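2022-06-13

Seed germination, onion and leek lots, second round

Started the second round this morning. The first one in April was spoiled by the heat mat, which ran hot on the left side and gave us a spread between trays that had nothing to do with the seed. The mat is gone. Everything now sits on the wire shelves in the back cupboard, with the door shut and the small heater on the thermostat. The thermometer on the middle shelf read 22 at noon and 22 again when I left.

Lots in this round:

Oller, yellow onion, saved seed from last season
Oller, same onion, seed two seasons old
Seixas, leek, bought in
Seixas, red onion, bought in
Makedik, bunching onion, from the swap box, age unknown

Onion seed goes off faster than almost anything else we keep, so the two Oller lots are the ones I care about. If the older one still comes up well we can stop throwing out the leftover envelopes every winter. If it comes up badly, at least we'll have a number to put on the shelf label instead of "old?".

Method is the paper towel method, same as April, with changes noted below. One towel folded in half, then wetted and wrung until it stops dripping. Seeds laid out in rows on one half, other half folded over, rolled loosely, slid into a bag with the top left open a finger's width. Label in pencil on a strip of card inside the bag. Marker on the outside of the bag rubbed off twice in April and I spent a good while working out which was which from the seed coats.

Changes from April:

Towels are now the plain unbleached kind. The quilted ones held too much water in the pockets, and the seeds sitting over a pocket went soft.
Water is boiled and cooled. April was straight from the tap.
Bags stand upright in a rack instead of lying flat. The roots ought to grow down and not through the paper. We'll see.
No bleach soak on any lot. I had wanted to split each lot and soak half, but there isn't enough of the Makedik to split and I'd sooner treat everything the same.

100-seed tests are the usual thing, but I set out more than that for the Oller lots because there was plenty, and the small ones got whatever was in the envelope. The exact starts are on the card in the cupboard door. All five lots together come to 1,000 seeds, which is a round figure only by accident of how the Makedik envelope turned out.

Sorting took up most of the morning. Onion seed is black and angular, and the broken pieces look much like whole seeds until you get them on something pale under a good light. The flat half-filled ones are the nuisance. They blow away if you breathe on them, which is a fair way of getting rid of them, but then you have biased your sample toward the heavy seed and the result flatters the lot. I decided to take out the broken pieces and chaff and leave the light seeds in. The seed we sow in the field hasn't been picked over by hand, so the test shouldn't be either. April's notes don't say which way it was done then. Another reason not to compare the two rounds too closely.

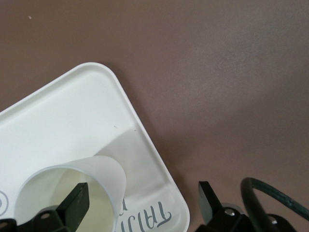
Broken seed should stay in the sample too, according to the reply that came back when I sent the plan around. The reasoning was that anyone filling a seeder by weight is paying for the pieces along with the whole seed, and that a lot with a lot of breakage deserves the lower score. My answer is that breakage is a cleaning problem and age is a storage problem, and I want to look at the second by itself. The reply after that was that I should then weigh the pieces and write it down. Fair enough. Weighed what I'd taken out of the two Oller lots before it went in the bin, and it's on the card. The Seixas lots had hardly any. I had already swept up the Makedik pieces, so there's no figure for that one.

Seed weight. I also wanted a weight per thousand for the Oller seed and got 3.2 g on the first weighing and 3.6 g on the second, same seed, same pan. The scale drifts if the window is open. Closed the window, let it settle, tared again, and got three readings close together at the higher end. I've written down 3.6. The Drirnent manual says to leave it switched on for half an hour before use, which I had not done.

Field seed on hand. While the box was out I went through the stock sheet. The leftover bulk Oller is down as 3,108 seeds, which somebody must have worked out from a weight, and if they used the low reading for the conversion then it's off. Leaving it alone until the scale has been checked against the brass weights. They're in the drawer under the sink, wrapped in a glove.

Schedule from here:

First count on day six. Take out anything with a root longer than the seed, write it down, put the rest back.
Second count on day nine.
Final count on day 12. After that, anything firm and not sprouted is down as dormant or slow, and anything that mushes when pressed is down as dead.

Please don't open the bags between counts to have a look. In April they were opened most days and a few dried at the top end. If the towel looks pale through the plastic, add water with the dropper down the side, a few drops, and note it on the card.

Mold: expect some. A gray fuzz on one or two seeds is normal and they should come out with the tweezers as soon as they're seen at a count. If it has spread across a row, don't try to rescue it. Write down how many seeds were affected, and finish the count with what's left. I have spare towels cut and stacked beside the rack in case a roll needs moving to clean paper.

Leek is slower than onion in my experience, and it likes things cooler. One shelf temperature for all five lots is a compromise. If the Seixas leek is poor at the final count I'd want to run it again on the floor of the store room, where it's cooler, before saying anything about the seed itself.

Something I'd do differently next time: cut the card strips first. I stopped five times to cut a strip with damp hands, and the pencil doesn't take on damp card. Two of the labels are rewritten. The originals are clipped behind them so it's clear nothing got swapped.

Other odds and ends.

The dropper bottle leaks at the collar. Stand it in a saucer.

Out of small bags after this. The medium ones work but the rolls slump in them, so get small.

The cupboard door doesn't latch unless you lift it slightly. If it's left ajar the heater runs all night and the top shelf dries out first. I put the Makedik on the bottom shelf for this reason, as there's no seed left over to repeat it.

Still undecided about the older leek seed in the tin. The envelope gives a variety and no year. It could go in as a sixth lot tomorrow, but then its counts would be a day behind the others and I know I'd mix them up. Probably leave it for a third round with the peppers.

Checked the thermostat once more before locking up. Heater off, door latched, card pinned inside.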